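실 정리와 코바늘 준비: 제가 쓰는 작은 방법들

2021년 1월 17일 | 글쓴이: Livow 공방 노트

저는 뜨개질을 한국에 와서 배웠습니다. 그래서 도구 이름을 가끔 틀리게 씁니다. 이해를 부탁드립니다. 오늘은 남은 실을 버리지 않고 잘 보관하는 방법을 적겠습니다.

먼저 실을 굵기로 나눕니다. 색으로 나누면 보기에는 예쁘지만, 작품을 시작할 때 다시 찾아야 합니다. 저는 처음에 색으로 나누었고, 1월에 전부 다시 했습니다. 굵기가 같은 실은 한 봉지에 넣고, 봉지 앞에 바늘 호수를 씁니다. 연필로 쓰면 지워지니까 유성펜이 좋습니다.

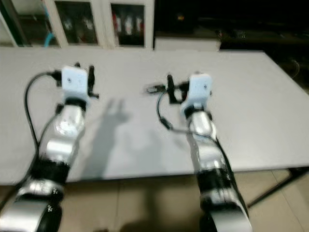 넓은 흰색 작업대

엉킨 실은 당기지 마십시오. 실을 넓은 곳에 놓고, 매듭을 손가락으로 조금씩 벌립니다. 끝을 찾으면 그 끝을 매듭 사이로 천천히 빼냅니다. 10분 동안 안 풀리면 저는 자릅니다. 마음은 조금 아픕니다. 모헤어처럼 털이 긴 실은 지퍼백에 넣어 냉동실에 40분 두면 털이 덜 붙어서 풀기가 쉬워집니다.

풀어낸 실은 꼬불꼬불합니다. 이 실로 바로 뜨면 코 크기가 고르지 않습니다. 의자 등받이에 크게 감고, 2곳을 다른 색 실로 느슨하게 묶은 다음에 미지근한 물에 담급니다. 비틀어서 짜지 말고 수건으로 눌러서 물을 뺍니다. 그리고 그늘에 걸어 둡니다. 무거운 것을 매달면 실이 늘어납니다. 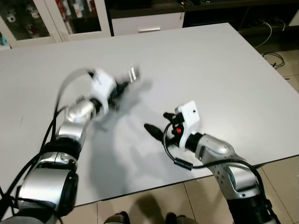 베이지색 타일 바닥 위의 흰 테이블

아주 짧은 실도 쓸 데가 있습니다. 손가락 길이보다 길면 단수 표시 실로 쓰고, 더 짧으면 인형 솜에 섞습니다. 흰 인형에는 진한 색을 섞지 마십시오. 밖에서 비칩니다.

라벨은 꼭 남겨 두십시오. 저는 Leinonen 회색 실을 더 사고 싶었는데 라벨을 버려서 고생했습니다. 염색 번호 646이라고 수첩 구석에 적은 것을 나중에 찾았습니다. 지금은 라벨에 구멍을 뚫고 실을 조금 묶어서 고리에 끼웁니다.
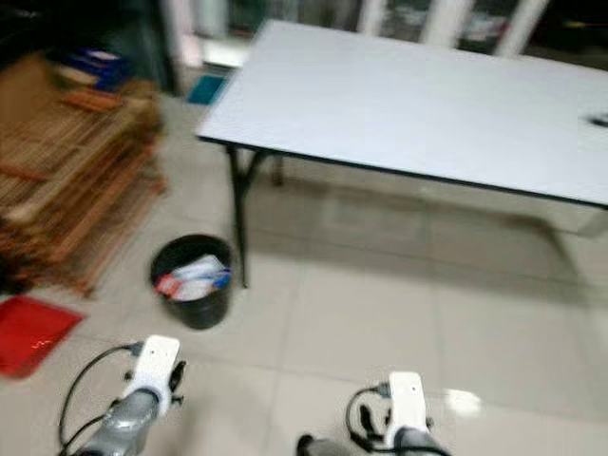 접이식 테이블, 뒤쪽은 유리

코바늘이 뻑뻑하면 비누로 씻고 완전히 말린 후에 마른 천으로 닦습니다. 나무 바늘은 물에 담그지 않습니다. 끝이 거칠면 아주 고운 사포로 한 방향으로만 문지릅니다. 다음 글에는 단추 다는 방법을 쓰겠습니다.

최근 글
- Stonham 무늬 담요, 가장자리 마무리
- Ostix 바늘 케이스 천 갈기
- 모자 코 줄이기에서 제가 틀린 것
- 남은 펠트로 컵받침 만들기

이 사이트는 방문 통계를 위해 쿠키를 사용합니다. 계속 이용하시면 쿠키 사용에 동의하는 것으로 봅니다.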